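New router, finally

01/01/2025

Ok quick one, I'm supposed to be packing. Finally replaced the old Dinura box. It had been dropping calls since October and my mother in law was getting offended, she thought I was hanging up on her.

Got the Kedberg one. Hemi Tawhiri at work swears by his. Setup should have taken ten minutes. Took me most of the evening, mostly my own fault.

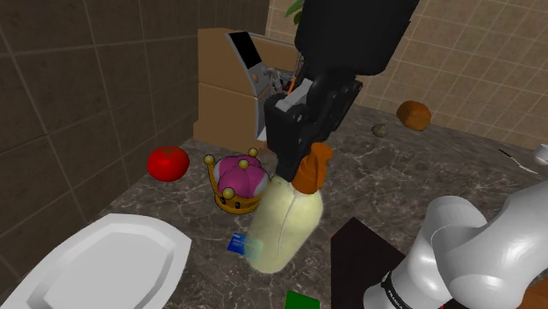

First thing, the phone adapter. If you have a home phone hanging off the internet like we do, plug it in AFTER the router has its green light. I did it before. No dial tone, lots of swearing, pulled everything out and started over. Then it was fine.

Second, the wifi name. I kept the old name and password so nothing would need reconnecting. Worked for the laptops and the TV. Did not work for the printer. Printer wanted to be forgotten and re-added, then wanted a firmware update, then printed 23 blank pages.

Third, the admin password. Change it. It ships with the same one on the sticker as on the box, and mine wouldnt take anything over 6 characters until I updated the software. Not great Kedberg. 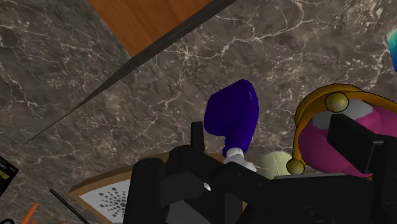

Stuff still not working

Upstairs bedroom. Still one bar. Pendo Temba left a comment last time saying try channel 6, will do that tonite if I get a chance.

Guest network shows up on my phone and not on my wife's. No clue.

Paid 60 for the thing plus 2 extra cables I didn't need. Anyone want a cable? Brodie you still owe me one so no.

Back after the trip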